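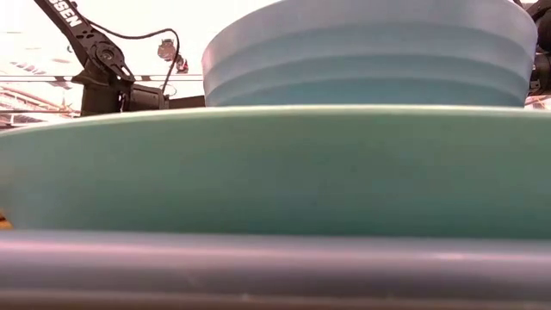

Where do the old dishes go when a community kitchen gets new ones?

To the swap shelf at Nyanda Hall, where anyone in Korkley can take them home for free until the shelf is bare.

Korkley kitchen gets a full set of tableware, 148 pieces of it

By Kasun Sultana
6/28/23

We use cookies to remember your town and show local weather. Accept / Manage settings

KORKLEY – The kitchen at Nyanda Hall has new plates, bowls, cups, trays and flatware, paid for with $859 raised at the pancake supper and the plant sale. Boxes came in last week. Most of it is already on the shelves.

The old stuff was a mix of donated china, some of it chipped, a lot of it heavy. Dinner nights meant three sizes of plate on one table and never enough forks. Users of the hall have been asking for a matching set since November.

"We had soup in coffee mugs all winter," said Joyce Mosoti, who runs the Thursday-style supper club and did most of the ordering. "People were nice about it. But a bowl is a bowl."

Colors were the big argument. One group wanted plain white, easy to replace. Mosoti wanted color and got it – blues and greens mainly, a little pink in the cups. Orange on the flatware handles so they don't vanish into somebody's picnic bag, she said.

The bowls come in more than one style and shoppers at the plant sale got to vote on those too. Nearly 100 slips went in the jar. Blue won easy.

Place setting try-out before the first supper

Before the first big meal the supper club wants one layout that everybody can learn, kids included, because the kids set the tables. A trial setting was put together on the butcher-block table. Blue tray at the front, round plate next to it, bowl up at the far side. Fork left of the tray. Spoon beside the bowl, then a folded napkin in yellow-orange, then the knife. Pink cup over on the right.

Not everyone likes it. Knife is a long way from the plate, and a couple of regulars said the napkin should go on the tray where you can grab it. Mosoti says it could still change. The tray has to stay near the diner, she said, becuase that's where the bread and the main go, and the plate is for sharing dishes or dessert.

"If you're left handed you just flip it," she said. "It's supper." 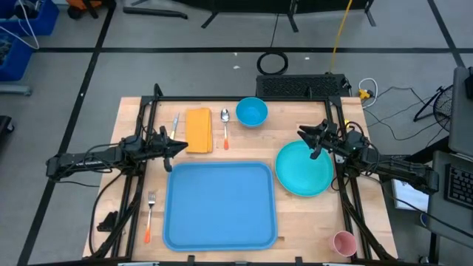 What happens to the old dishes

Anything without a chip goes on the swap shelf by the side door. Take what you want, no sign-up. Chipped china is being saved for the Drultum mosaic class, which has asked for blue and white peices in particular. Cracked glass gets thrown out, please don't leave more of it.

Two of the big serving platters are staying. They were a gift from the Prernent choir and nobody wanted to be the one to let them go.

Washing up

The new set can go in the hall's dishwasher, top and bottom rack. Napkins are cloth and need to go home with whoever closed up that night – wash, fold, bring back. Fold in half and then in half again so they stand up tall next to the spoon. There's a basket for dirty ones under the sink.

Please don't stack the bowls wet. They stick together, and pulling them apart is how the last lot got cracked.

Renting the hall

Groups that rent the hall can use the tableware, no extra charge for up to 100 guests. Count everything back onto the shelves after. A missing fork is two dollars, a missing plate is four. Price list is taped inside the cupboard door, left side.

Bigger parties should bring their own or ask about paper. The club keeps a stock of paper plates but it runs low in summer.

First supper with the new set is next week, doors at 5:30, food at 6. Bean chili, cornbread, green salad, some kind of pie. Free, with a jar at the door. Bring a side if you can. Setup help is wanted from 4 and Mosoti says she could use tall people for the top shelf.

Questions about the swap shelf or the napkin rota can be left in the book at the hall entrance.

Filed under: Around Town, Food & Gatherings

Recent stories
Korkley library adds evening hours for summer
Drultum bridge down to one lane through the week
Prernent choir looking for altos
Yard sale map: where to park, where not to
Strawberries are in, and going fast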